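Homework load and sleep at Havport, group 3 report

Background. Students here say they sleep badly in exam month. We wanted to know if homework was why. Survey went to 300 students, 200 answered. Ran in May.

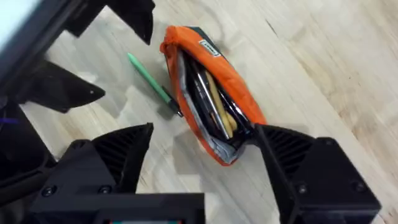
Fig. 1. Orange pencil case, open.

Method. Paper form, 8 questions, filled in at lunch. Bedtime, wake time, hours of homework, phone in bed y/n. Threw out forms with no bedtime. Shoud have asked about jobs too.

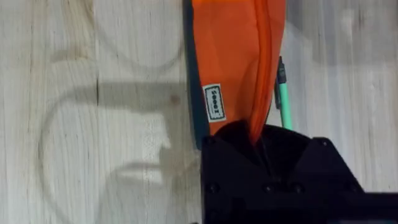
Yvonne Bunting wrote back that bedtime isn't the same as falling asleep, and we should say so. Fair. All times are self reported.

Results. More homework = later bedtime, but phone in bed made a bigger diffrence. Weekends not included.

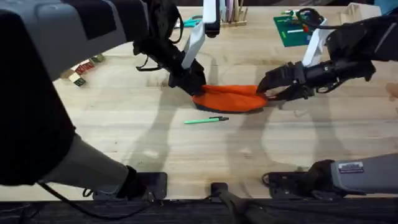

Next steps
Repeat in July with the summer group. Add the jobs question. Lurdes Amaral has the forms.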